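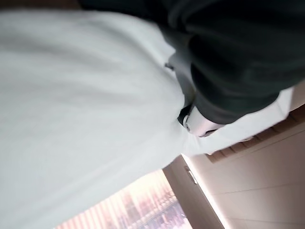 Figure 2. Wrist camera view during a hand-guided cloth demonstration. White fabric, gripper at upper right, strong tilt and motion blur.

3.2 Collecting the demonstrations

Two ways of teaching. Hand guiding first: the operator holds the arm and moves it through the task, joints slack. Then remote control, with the Trekum leader arm on a second bench. Same cloth tasks in both, same start pose. Kinga Tóth gave all the hand-guided demonstrations, Bence Fekete all the remote ones -- so person and method are mixed up in our data, and we come back to this in Section 5.

59 demonstrations kept in total. We dropped 11 more, mostly for lost joint readings, two for a late start of the recording. Blurred frames were not a reason to drop anything. Figure 2 is typical of fast wrist turns: the fabric is reduced to broad streaks and the window and wall panels sit at a steep angle. Edges of the gripper are still fairly clear against the white.

Hand guiding gave quicker wrist turns than remote control, and so more blur. Operators were told to slow down near the cloth. Did not always happen. We tried removing the worst frames before training but the gaps upset the timing of the Nandach policy, which expects evenly spaced input, so they went back in.

Remote demonstrations took longer and had more pauses, often just before a grasp. Pauses over 7 seconds were trimmed by hand. No other smoothing was aplied to the paths. Gripper opening was logged seperately and matched to the video by time stamp.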